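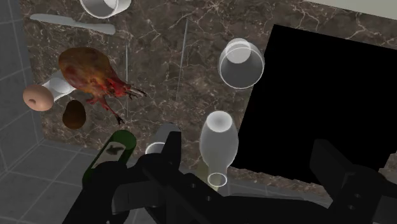
Recording Countertop Episodes in the Kitchen Simulator

Print this page | E-mail this page
37 shares | 3 comments

This page covers collecting pick-and-place examples on the marble counter in Jugah, the kitchen set we use with the Hirnport recorder. It assumes both are installed and the arm loads without errors.

1. Load the counter and look it over from the wrist view before you record. Food tends to end up in a cluster. In the layout at the top of the page, the roast chicken and the potato are close together on the left, and the bottles are down by the gripper. Both kinds of spacing are useful. Keep crowded layouts unless objects are pushed into each other.

2. Pick one target and write the instruction in plain words. "Pick up the green bottle" is fine. "Pick up the bottle" is not, if the milk bottle is also out. Use the same name for an object through the whole set.

3. Set the random seed and note it in the log. Use each seed for 4 episodes, then change it.

4. Start recording with the arm still. Wait one second, then move. Approach at a steady speed and slow down for the last few inches. If you miss, back off and try again in the same episode. Small corrections are worth keeping.

5. Close the gripper, lift straight up, and hold. Clear objects such as the drinking glass are hard to judge by eye, so check the contact readout before lifting.

6. Mark the episode as success, failure, or discard. Failure means the arm tried and dropped or missed the object. Discard means the simulator did something wrong, like an object falling through the counter.

7. Play back every 13th episode at full speed. Look for frozen frames and for instructions that name the wrong object.

8. Export when you reach 100 good episodes for a target. Our first bottle set took 199 attempts to get there, mostly from rushed grasps on the narrow end.

Do not change the camera angle partway through a set. If you have to, start a new folder.

Written by Uliana Nechyporuk

Comments (3)

Graziella Bassi
Do you keep the failures in the export or split them out? We train on successes only at the moment.

Uliana Nechyporuk
Separate folder, same file format. You can merge them later with the label column.

baden_arm
Step 3 helped. I had been running one seed all afternoon and the policy learned where the potato was.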